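SKARNELL, October — Ravlow, the home storage company, is opening sign-ups for its fall sorting evenings, a series of free sessions for people who want help with the smallest things in the house: hair ties, clips, bracelets, key rings and whatever else has collected at the bottom of the drawer.

The evenings start at 6:30 p.m. in the upstairs room at Fladell Hall and last 90 minutes. There are 70 places in all. People can come with a bag or box of their own accessories, and Ravlow will supply a tray to sort into and to take home.

"Most people have a plan for sweaters and shoes," said Niilo Jääskeläinen, who runs the program for Ravlow. "Hair ties they just drop wherever they are standing. Then it's a school morning and there isn't one to be found."

The method is simple. Everything is tipped out onto a plain cloth, or a patterned one if that is what the household has. Hair things go to one side of a shallow tray and things for the wrist go to the other. Pieces that don't belong with either, such as a key ring or a fancy clip, stay on the cloth until the end and are dealt with one at a time. 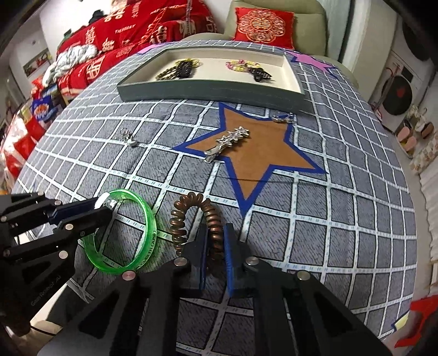
Impi Leinonen said she had kept her elastics and claw clips together in a zip bag for years and could never get one out without the rest. She now keeps the elastics by themselves and the claw clips in a mug, and she would like the sessions to spend more time on chains, "which are the real trouble in my house."

Ravlow has added a short section on chains and fine links this season. Participants will be shown how to close each clasp before putting a chain away and how to lay it flat along the side of the tray. Beaded bracelets on elastic can go together in a loose pile. Braided ones are better set inside a larger bangle, where they hold their shape and are easy to pick up.

Ravlow made 2,000 of the trays for the fall season. They are shallow on purpose, with a pale inside so that dark clips show up against it. Extra trays will be on sale at the door for $5 each. The same tray will be stocked at the Kiiskinen store on the market square through the end of the season.

Stretched elastics, clips with broken springs and single beads can be left in the box by the exit. Accessories in good condition that are no longer wanted can be put on the swap table — please wipe them first.
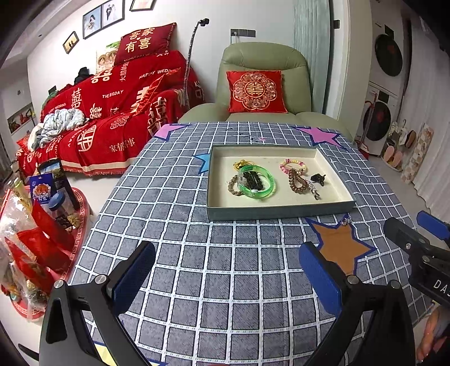
Can children take part? Children aged seven and up are welcome with an adult, and a child and adult working on the same tray need only one place between them. Younger children can't be admitted on account of the beads.

Tiina Ikonen, who led the spring sessions, will return for the fall. She asks that people bring everything they own of this kind, including what is in coat pockets and the car. "If half of it stays home, you end up doing the job twice," she said.

Fladell Hall has step-free access from the parking lot side. The upstairs room is reached by elevator. Tea and coffee will be served.

To reserve a place, ask at the Ravlow counter in Skarnell or sign up on the sheet at Fladell Hall. Places are given in the order requests come in.

**Press contact:** Brock Arsenault, Ravlow, Skarnell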